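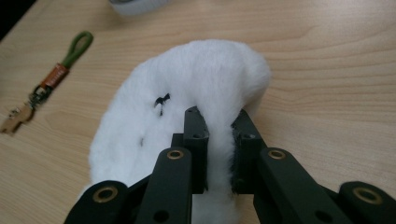
19th January | Zoëga workshop notebook | 5 comments

Keychains and small soft things, continued

I meant to spend this session on the Herkine labels and of course spent it on the little things table instead. White fluff is what I keep coming back to. It squashes so nicely when you take hold of it, and then you have no idea how much of it is fluff and how much is the thing itself! I would like to keep something fluffy in the set for good, next to the keychain and the bowl, as the hard things on their own get a bit dull after a while.
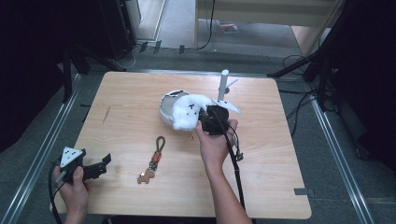
The bowl I'm less sure of. It's round and pleasant enough, but the rim takes up room at the back near the white post, and I'd like more space there for anything that dangles. I've asked Irneo if they have a smaller one – 15 cm across would do us very well – and they promised to look in the October box.

The pale tabletop I'm fond of. It does show its marks, though, and I'd rather we didn't go at the gray streak with anything rough until somebody has tried a soft cloth and a little soap.

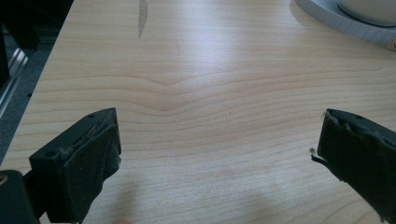

For next time

Ask Irneo about the bowl again.
Split rings, bag of 200, from Flomow.
Herkine labels (really, this time).

Zoëga workshop | Contact | Back to top
Shared 15 times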